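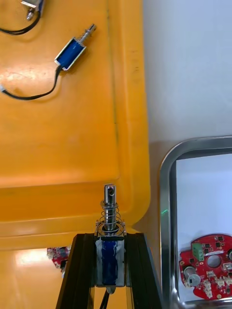 Solenoid in the fingers, shaft up, over the orange tray. Wrist cam.

16 July 2020

Long one today, mostly software, and I want to get it down before I forget which branch has what. Rogério is taking over the parts cell in September, so I'm trying to write more than my usual three words per entry (you're welcome, Rogério).

Started the morning where I left off, on the grasp planner for the solenoids. The planner was picking the plunger shaft. Of course it was - the shaft is shiny, thin and nicely parallel, and my scoring function loves anything parallel. But if you grab a solenoid by the shaft, the body hangs off it and swings, and then the placement pose is garbage. I'd been handling it with a hard-coded offset toward the coil, which worked right up until a part was lying the other way around.

So I ripped the offset out. The segmentation net already gives me separate masks for coil and plunger, I just wasn't using them past the bounding box. Now the candidate grasps get sampled only inside the coil mask, with the metal sides of the housing as the preferred contact faces, and the plunger mask is used for one thing only, which is the sign of the long axis. Blue blob minus shiny stick, basically. It took me most of the morning and it's maybe forty lines in `coil_grasp.py`. I also deleted the old `flip_if_weird()` function, and I'm not sorry.

The upright hold falls out of this pretty nicely. Once you know which way the shaft points, the regrasp step can ask for shaft-up directly and the in-hand estimate only has to solve for the small leftover tilt.

Things I still don't like about the tilt estimate:

- Depth on the chrome is junk. Holes everywhere, and where there aren't holes it's reading whatever the shaft happens to be reflecting. I now mask the shaft out of the depth image completely and fit the axis from the RGB edges.
- The spring confuses the edge fit. All those little coils give strong short edges in the wrong direction. I'm dropping segments under a minimum length, which helps, but the threshold is tuned for this one part and I know it.
- The lead wires. When they hang down between the fingers they get included in the "object" and drag the centroid down. Quick fix is in (dark pixels below the fingertips are ignored), proper fix is a wire class in the labels.

That last one is going to cost us. I looked at what we have labeled and it's 400 images, all with the wires lumped in as part of the solenoid, which was my own brilliant decision last year. Relabeling is boring but doable. I've asked for the annotation tool on the Brultton machine to be updated so we can paint polylines with a width. Painting wires as polygons makes me want to lie down on the floor.

Other thing on the solenoids: exposure. With the orange tray taking up so much of the view, auto white balance drifts and the pale wall behind goes a different shade depending on where the wrist is pointing. I locked white balance and exposure in the camera driver and put both in the Zonden config, under `wrist_cam.fixed`. If you switch them back to auto, please tell me, I spent way too long on this back in the spring thinking the net had gotten worse.

After lunch I moved on to the wire harnesses, and oh boy. Solenoids are at least rigid if you squint and ignore the leads. These are the blue and white twisted pairs with the connectors, and the job is to pull one out of the bin without bringing its neighbor along.

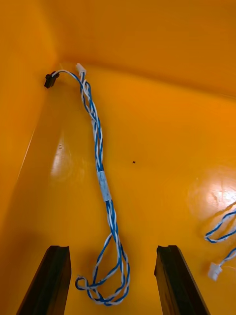
My first idea was to grab at the tape band, because it's the one spot on the bundle where the wires are held together and the detector finds it pretty reliably. Fine in theory. The trouble is that the tape is see-through enough that under glare the net sometimes calls a patch of bright bin floor "tape" with 0.9 confidence. That's how I ended up sending the gripper down, very confidently, toward a highlight.

Changes for that, all on the `gundetti` branch:

1. A tape detection has to have a strand going into it and a strand or loop coming out. No wire, no tape. Simple connectivity check on the wire mask.
2. Saturated pixels get zero weight in the score. There's a glare map computed once per view, so it's cheap.
3. If both of the top 2 candidates are within a hair of each other, move the wrist a bit sideways and look again. Reflections move, tape doesn't.

Number 3 is the one I'm happiest with. It's a small hop and it costs a little cycle time, but the wrong candidate drops right out of the ranking on the second look. I replayed yesterday's logs through the scorer with the paired views and the bright patches stopped winning. Haven't run it live for long enough to say more than that.

The loops are the other headache. When the wires open up at one end, the planner sees a nice wide hole and figures a finger could go through it. It could! And then you've threaded the gripper and it's a whole evening. For now any closed region in the wire mask gets filled in and treated as solid for collision purposes. It's conservative and it throws away some perfectly good grasps, but I'd like to go home at a normal hour.

Tangle check is half done. The plan is to trace each strand from its connector and refuse the pick if two traces cross. Tracing through the tight twist is hopeless at this resolution (blue, white, blue, white, and the tracker jumps across without noticing), so I'm going to treat the twisted stretch as one fat strand and only trace individual wires where they separate. Anything that leaves the image gets marked unknown, and unknown counts as crossed.

Paterson sent over their crossing detector, by the way. I've read through it but haven't tried it. It wants a top-down camera with a fixed background, so the wrist view might be too much for it.

Rogério Vieira also pointed out that our bin wall collision boxes are vertical, and the walls slope. He's right, I'd copied them from the old bin. Fixed in the scene file, not pushed yet, because the planner tests now fail in 2 places and I want to see whether the tests or the boxes are wrong. My money's on the tests.

Left to do:

- [ ] push bin geometry once the tests are sorted
- [ ] wire class in the label schema, then relabel
- [ ] minimum edge length as a per-part parameter
- [ ] try the sideways look for solenoids too, might help on the housing edges
- [ ] clean the dark specks out of the false positive set, they keep showing up as tiny connectors
- [ ] merge `coil_grasp.py` after Rogério has had a look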